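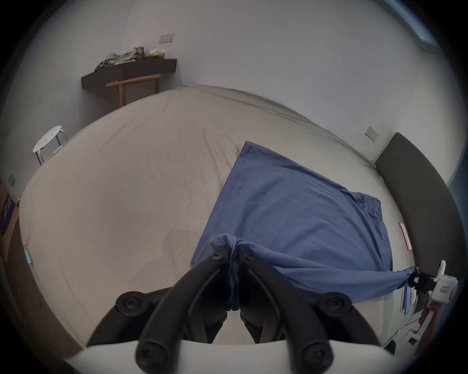

Lanell method

The Lanell method teaches robots to handle cloth from demonstrations made with hand-held grippers. Clementina Antunes and Sipho Zwane described it on Apr 11, 2020, using 775 demonstrations on beds.

Cloth is a wonderfully hard subject – it folds, twists and hides its own corners. Two grippers can pinch it at separate points and draw a section taut.
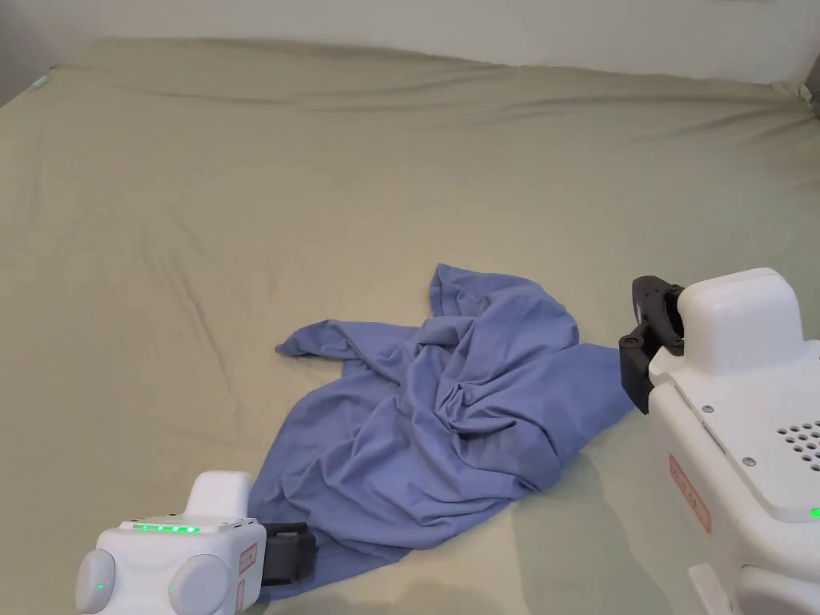
A policy trained this way picks its own grasp points, even in a crumpled heap.

Wrist view

Each gripper carries a camera, and fast motion blurs the fingers.
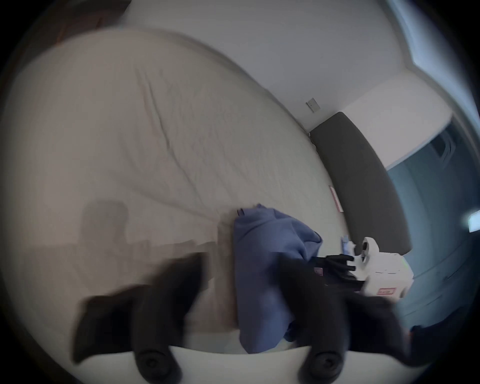
See also

Tonham folding test
Bimanual manipulation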